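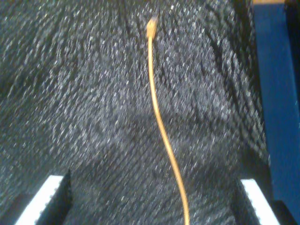

The Drakero programme has completed its second quarter of funded work on reducing draughts and heat loss in rented homes. Visits have been made to 61 households, against a target for the period of 30, and the waiting list remains open. Floors have proved to be a greater concern than windows in the older terraces. Dark grey flecked material, of the general appearance shown, was the covering most tenants chose from the sample book, chiefly on the grounds that it does not show marks. Orders are placed through Sipos, whose delivery times have improved since December.

## Spending

Expenditure is within the agreed budget. An underspend on travel has been moved to the small repairs fund, as permitted under the terms of the grant. Rameo has held its prices for door seals and pipe lagging until the end of the financial year.

## Matters outstanding

- Landlord consent has been refused or delayed at 8 addresses. Letters have been reissued.
- The home energy advice leaflet is awaiting translation into two further languages.
- Meter readings from the Hukero estate were received late and are not included in this report.

## Next quarter

Visits will continue at the present rate. Households seen in the first quarter will be contacted again by telephone and asked about comfort, fuel bills and any damp. The Fund is asked to confirm whether the underspend may be carried forward should the repairs budget not be fully used by the year end.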